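Marking Handover Squares on the Floor for a Mobile Arm

By Nerys Ifans, Skaltport workshop notes

Before you write a single line of the handling program, get down on your knees with a roll of tape. I know it sounds backward, and I put it off myself for longer than I'd like to admit, but a drop spot that everyone can see settles more arguments than any rule on the wall ever will.

Start with the part you'll be setting down. Lay it on the floor, draw around it in chalk, and leave a comfortable margin on every side – we settled on a square of 500 mm after trying 300 and regretting it. Use a bright color that stands out from your flooring, press the corners down well, and give each square its own name in the program. Ours are called Home and Next, which isn't very imaginative, but people remember them.

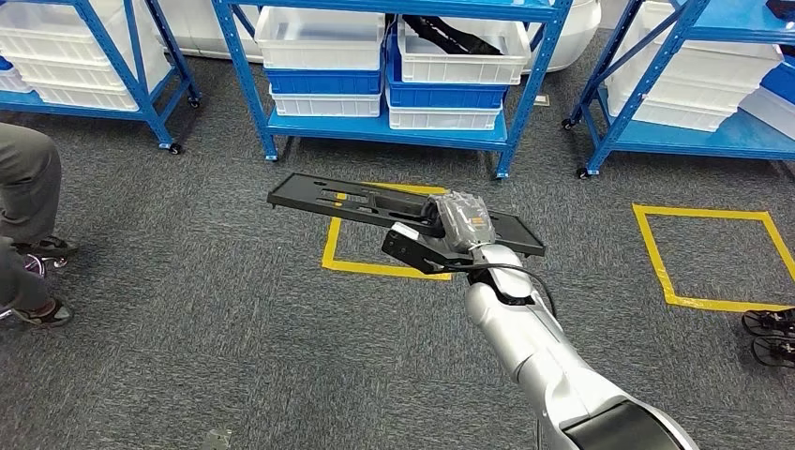
The tray held over the left-hand square, with the second square to its right.

Now for the people side of things. Agree on who calls the move, and have that person say it out loud every single time, even when there are only two of you in the room. Standing by to watch is fine at reduced speed, once you've all agreed where feet may go – and keep a hand near the stop button, please! Marta Savchuk, my very patient colleague, likes to run each new position 4 times slowly before she'll let anyone raise the speed, and I've come around to her way of doing it.

Check the tape every May along with your risk assessment, and sooner if a corner starts to lift. When you replace a strip, run the slow test again before you go back to normal work.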